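About Girura

Girura makes and repairs solid wood worktops, cutting boards and table leaves for restaurants, schools and private kitchens. The company has one workshop, one drying room and one office, all under the same roof. We sell directly and through a small number of kitchen dealers. We do not make cabinets, veneered panels or outdoor furniture.

The company was started by Demetrio Barrios and Hjørdis Rønning, who had both worked for Iglesias, a maker of butcher blocks that closed its wood department. They bought two of its clamp racks and a wide belt sander at the closing sale. The sander is still in use. The clamp racks have been rebuilt with longer bars and now take panels up to the full length of our glue bench.

What we make

Most orders fall under edge-grain panels. Boards are ripped into strips, turned so that the quarter face or edge is up, and glued side to side. Edge-grain panels are stiff along their length and stay flat well if both faces are finished the same way. They are our usual recommendation for counters, desks and pastry tables.

Face-grain panels use wider boards with the flat face up. They show more figure and fewer glue lines, and they move more across the width with the seasons. We make them for dining tables and for customers who ask for them. Slotted fixings are supplied as standard, and the slots run across the grain.

End-grain blocks are made from short pieces standing on end. They are kind to knife edges and heavy to move. They also take up more oil than any other type, and the first coats have to be applied close together. We make end-grain blocks to order only.

Stock species are hard maple, beech, ash and white oak. Walnut is available with a longer lead time. We do not use tropical species.

How moisture is handled

Lumber arrives kiln dried and is stacked on stickers in the drying room before any cutting. Each bundle is measured with a pin meter at both ends and in the middle. Boards are released to the shop when the readings within a bundle agree and stay the same between two checks a week apart. A bundle that does not settle goes back to the supplier or is set aside for jigs and crates.

Our target for indoor panels is 9 percent moisture content. Customers in very dry or very humid regions should tell us at the time of order, and the target will be changed to suit. A panel that leaves the shop at the right moisture content can still cup if it is laid flat on a floor with one face covered, or if it is stored next to a heater. Storage instructions are packed with every shipment and should be read before the wrapping comes off.

Gluing and flattening

Strips are jointed on the day they are glued. A freshly cut edge bonds better than one that has been sitting, and leftover strips are recut before use. Adhesive is a water-resistant PVA approved for indirect food contact. Panels stay in the clamps for 5 hours at shop temperature and rest overnight before surfacing.

After surfacing, each panel is checked for wind with straightedges on both diagonals. Light under a straightedge is measured with feeler gauges and written on the job card. A panel outside tolerance is sent back to the sander if there is enough thickness left. Otherwise it is cut down for a smaller order.

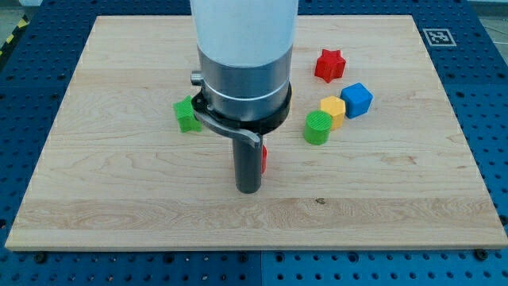
Pale maple-like board, visible grain, on a perforated blue table.

Finishing is done by hand. Kitchen panels receive food-safe mineral oil or a hard wax oil, depending on how they will be used. Mineral oil is easy to renew and gives little protection against standing water. Hard wax oil resists spills better, takes longer to cure and should not be used on a surface that will be cut on every day. Desks and table tops can be supplied with a waterborne clear coat. Raw panels are also sold, sanded and unfinished, to customers who have their own finisher. The flatness guarantee does not cover raw panels after delivery.

Repair and resurfacing

The repair department was added after restaurants began returning old blocks and asking for them to be made flat again. It now has its own bench and its own schedule, run by Tsung-han Cheng. Common jobs are open glue joints, knife wear in the center of a block, scorch marks and black staining around sink cutouts.

Worn blocks are flattened with a router on rails and then sanded. Open joints are sawn through on the joint line and reglued, so the finished width is slightly less than before. Customers with tight openings should measure the opening and send us the figure with the block. Black stains in oak are usually caused by iron and tannin and can often be lightened with oxalic acid. Scorch marks are removed only as deep as the remaining thickness allows. We will not resurface a block if doing so would bring it below the minimum thickness for its span, and in that case the inspection fee is refunded.

Blocks must be clean and free of grease on arrival. Metal legs and brackets should be taken off and kept by the customer.

People

Demetrio Barrios runs the workshop and signs the final inspection on each job card. Before Iglesias he worked in a stair shop, and he still draws the templates for curved work.

Hjørdis Rønning handles lumber buying, the drying room and supplier records. Questions about species, grade or origin should be addressed to her.

Upendo Mfaume is in charge of quotations and scheduling. Quotations are valid for 42 days, after which lumber prices are checked again.

Shufen Zou leads finishing. She maintains the test shelf, where sample strips with different oils and coats are wetted, dried and scratched on a fixed schedule. Her results decide which finishes appear on the order form. Trukano, a hard wax oil we offered as an option for several years, was withdrawn in February after the reformulated version left water rings on ash and beech samples. Panels already finished with it can be maintained with the standard oil after a light sanding.

Equipment

The main shop holds a straight-line rip saw, a jointer, a planer, the clamp racks and the belt sander. Sink and cooktop cutouts are made with a handheld router and a template. Templates from customers are accepted in hardboard or MDF. Paper templates are not accepted, as they stretch with humidity and tear at the corners. Drawings must show which dimensions are to the finished edge and which are to the wall.

Dust collection was replaced when we moved to the present building. The older system could not keep up with the sander, and fine dust was settling in the finishing area. Finishing now has a separate air supply and its own door. Visitors are asked not to use that door.

Wood sourcing and offcuts

Maple, ash and beech are bought from mills that can state the county of harvest. White oak is bought at auction in mixed lots, and the county is not always known. Customers who need origin papers for a public project should specify maple, ash or beech.

Offcuts longer than a hand are sorted by species and sold by the crate to schools and turners. Shorter pieces and shavings are used to heat the drying room. Shavings that contain walnut are kept apart and are never sold as animal bedding. Sander dust is not sold or burned.

The Sirik line

Sirik is our range of standard boards, made in fixed sizes and kept in stock. It began as a way to use short lengths of good maple left over from counters. Sirik boards are edge grain, finished with mineral oil on all faces and supplied without feet. They can be used on either side. The current run is limited to 200 boards per batch, and each batch carries a number stamped on one end. Please have that number ready if you contact us about a Sirik board.

A Sirik board should be washed by hand, wiped and stood on edge to dry. It should not be soaked or put in a dishwasher. Apply more oil when the surface looks pale or feels rough. Damage from dishwashers is easy to recognize at the glue lines and is not covered.

Guarantee

Finished panels are guaranteed against open joints and against cupping beyond the tolerance printed on the job card, provided they were installed with slotted fixings and finished on both faces. Changes in color are normal. Maple and beech turn more yellow, walnut becomes lighter, and areas under a fruit bowl or mat will stay closer to the original shade for some time.

Claims should include the job number, the date of installation and the moisture reading if one is available. A photograph with a straightedge laid across the panel is helpful.

Visiting and ordering

The workshop is open to visitors by appointment. Closed shoes are required past the office. Samples of each species and finish can be seen in the office without an appointment during working hours, and sample strips can be mailed for the cost of postage.

Orders are placed in writing. A drawing is returned for signature, and no lumber is cut until the signed drawing is back. Changes after that point are possible until glue-up and are charged by the hour.

Page last revised October 4, 2024.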